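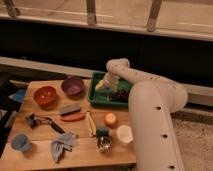

Nitska Tabletop Kit — everything you need to start recording pick and place examples, minus the arm. Works with most small arms, ours get tested on the bench in Hadham before they go out. Mixed household bits on purpose: bowls, cups, a crumpled cloth, and a shallow green tray for the small dark stuff, which is where most new models come unstuck. Swap things about between runs. Please do, the learning goes stale otherwise.

In the box
Objects, bowls and tray
Judura recording software, one seat
10 starter tasks, printed and on file
Fixed camera mount (camera not inlcuded)

Storage: roughly 1000 short runs on the standard drive. Need more, ask for the Kong drive — same fitting, just bigger.

Spare trays sold singly. Colours vary, no choosing sorry.

Order code 1880. Next batch ships March, orders in before noon go same day once were back in stock.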